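Cleaning old thermal paste off a CPU, does it have to come out of the socket?

Mingxuan Lü
Posted 4 Mar 2023

Hi all! I'm bringing an old office tower back to life for my daughter and loving every minute of it. Heatsink came off fine with a gentle twist, but there are traces of old paste smeared on the top of the processor. Do I take the chip out to clean it, or can I wipe it where it sits? I've got isopropyl (the 50 per cent stuff from the chemist) and a tube of paste.

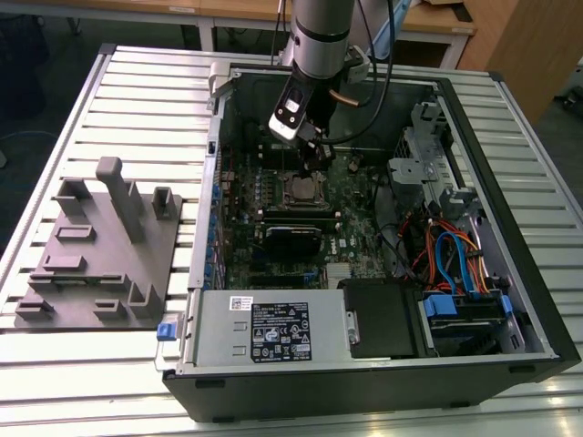 Also, should I pull the graphics card and memory while I'm in there, or leave well enough alone? Happy to spend a whole evening on it if it's worth doing properly.

Hellström26

Great project, these old towers have years left in them! Leave the chip in the socket with the retention bracket closed. Keep the tower on its side, unplugged, and wipe from the outer edge of the chip toward the middle so you don't push paste down the sides. Use a coffee filter or lint-free cloth, damp but not dripping. I'd get stronger alcohol though, 90 per cent or better, as 50 has a lot of water in it. Let it dry, then a pea-sized dab in the centre and tighten the heatsink screws a bit at a time, corner to corner. Don't forget to plug the fan back in (I did, twice).

Memory and card can stay put unless they're dusty. Have fun with it!

rundlow_pete

just wipe it mate, takes 2 minutes. do the fan while its off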